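Kellorex Carbon Ledger, desktop edition
By Relu Toma at Omier
In stock – $243, one-time license, one company
Page updated Wed 15 July

Hi, I'm Relu, and I wrote the Kellorex Carbon Ledger. I used to keep the emissions books for a ceramics plant in Denard, in a spreadsheet with so many tabs that I had to keep a second spreadsheet telling me what the first one did. When the plant's biggest customer began asking for a carbon figure with every yearly contract, I ended up spending most of the winter digging up old gas bills. The Ledger grew out of that winter, and I still use it for our own books here at Omier.

It's a bookkeeping program for carbon. You type in (or import) your fuel and power bills, it turns them into tons of CO2 equivalent, and it keeps a second set of pages for any allowances or credits you hold against those tons. If you've ever used small-business accounting software you'll feel at home pretty fast! Entries have dates, every entry has a source document, and nothing gets deleted. If you make a mistake you reverse it and enter it again, and both lines stay in the book where your auditor can see them.
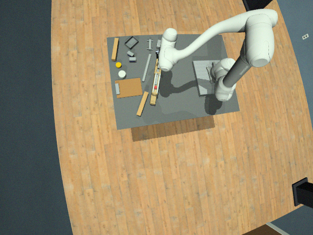

White robot arm over a gray mat on a wooden plank floor.

What you get

The program itself, for Windows or Mac. A factor library with 1,107 entries covering fuels, purchased electricity, refrigerants and common freight types. A printed manual, spiral bound so it stays open on the desk. One year of factor updates, which come out every September.

After the first year the updates cost $40 a year if you want them. The program doesn't stop working if you don't. It just carries on with the factors you've got, and there's a note on the report cover showing which library you used. I went back and forth on this one, but I really dislike software that locks you out of your own books.

How the factors work

Each factor carries a start date and an end date, and the Ledger picks the one that was valid on the date of the bill. That sounds dull and it is, but it's the part I'm proudest of. In my old spreadsheet, updating the electricity factor changed every year going back to the start, and the totals I'd already sent out didn't match the totals on my screen any more. You can imagine the phone call.

You can add factors of your own too, say if your supplier gives you a specific one for a contract. Your own factors show up in the report with a star and whatever note you typed in. Please do type in a note – future you will want it.

Allowances and credits

If you're in a trading program you can record what you bought, what you were allocated, what you sold and what you surrendered, with the price per ton on each line. The Ledger tracks the cost of what you're holding either first-in-first-out or by average cost. Choose one when you set up the company and check with your accountant first, as changing it later means starting a new book.

Voluntary offsets live on a separate page and are never subtracted from your gross emissions. I get email about this. Some people would love one net number at the top of the report, and I understand why, but the buyers reading these reports mostly want the gross figure first, and so do I. You can show the offsets directly underneath, with the project name and the serial numbers.

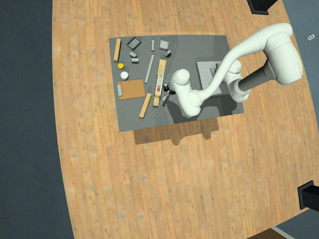 Setting up your first book takes most people 20 minutes if the bills are already in a pile. Start with the boundary, meaning which buildings and vehicles belong to the company for carbon purposes, and write it down on the first page before you enter a single bill. Then keep what you burn yourself and what you buy from the utility apart from each other. I like my screen laid out a bit like that mat, with the parts and tools spread over the left half and the robot arm reaching over the right, so my raw bills go in the left pane and the posting window stays on the right. You can swap the two panes under View if you work the other way around.

Importing bills

The importer reads CSV files. It'll remember the column layout for each supplier, so you only match the columns once. It does not read PDFs. I tried, and it got the decimal point wrong on a diesel invoice in a way I didn't catch for a month, so I took the feature out again. If your utility only sends PDFs you'll be typing, sorry.

Estimated bills can be flagged as estimates, and when the real reading shows up the Ledger reverses the estimate and posts the true figure in the same month.

Who it's for, and who should skip it

I built it for companies with one to a dozen sites and one person doing the carbon work on top of another job. The Văduva add-on (sold separately, same license rules) lets two people work in the same book over an office network. If you need supply chain emissions broken down by every product you sell, you want something much bigger than this, and I'd rather tell you now than refund you later.

It also doesn't file anything for you. It makes a report and an export file, and you send those wherever they need to go. Rules on deadlines and formats differ from program to program, so go by what your regulator says over anything in my manual.

Ordering

Download orders go out the same day, and the manual follows by mail. Company name and billing address go on the license, so double-check the spelling at checkout. Questions come straight to me through the contact form – put "Kellorex" in the subject line and tell me which version you're running (it's under Help, at the bottom).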